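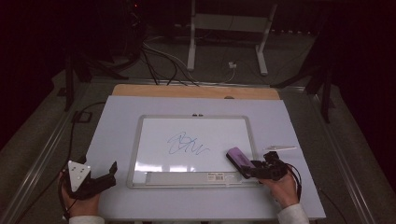
A framed whiteboard with blue marker on its surface and a purple eraser at its lower right corner.

Flelton to Take Back Used Classroom Whiteboards and Erasers

PRELLCOMBE, September 2023 – School supply distributor Flelton today announced a take-back program for used whiteboards, erasers and empty dry-erase markers. The program is open to all public and private schools in the Prellcombe area, including schools that have never bought from the company.

Under the program, schools can set aside worn or unwanted items and have them picked up on a regular Flelton delivery run. There is no charge for pickup. Boards that can still be used will be cleaned, fitted with new trays or corner pieces where needed, and offered to other schools and community groups at a reduced price. Boards that are past repair will be taken apart by Trevidia, a materials recovery company that already handles Flelton's warehouse scrap.

Flelton ran a trial of the service beginning in January with 4 schools. During the trial it collected nearly 300 boards of different sizes, from small desktop models to full wall boards. Most of the small boards were returned to use after cleaning. Wall boards were harder to place, mainly on account of dents and stains left by permanent marker.

"Schools have closets full of boards that they don't want to throw out and can't use," the company said in a statement. "We are already at the loading dock with a truck that is going back empty. Picking them up is a small change to the route."

Erasers are handled separately. Those with a removable felt pad will have the pad replaced. Marker barrels will be sorted by type and sent to Trevidia – caps should be left on, and barrels do not need to be rinsed or opened.

Replacement felt pads and trays for the program are supplied by Öztürkmen, which makes parts for office and classroom boards. The same parts can be ordered by schools that would prefer to do their own repairs. A price list is included with the program sign-up packet.

How to take part

Schools should fill out the sign-up form and list the items they want picked up. The minimum for a pickup is 3 boards or one full box of erasers and markers. Smaller schools may combine their items with a neighboring school and use a single pickup address. Boards larger than a standard classroom door must be taken off the wall before the driver arrives. Glass boards and electronic boards are not accepted at this time.

The first 100 schools to sign up will receive a collection box for markers and erasers. Forms are available from the Flelton customer service desk and from delivery drivers.

About Flelton

Flelton distributes classroom furniture, paper goods and writing supplies to schools and libraries from its warehouse in Prellcombe.

Media contact: Flelton Press Office, Prellcombe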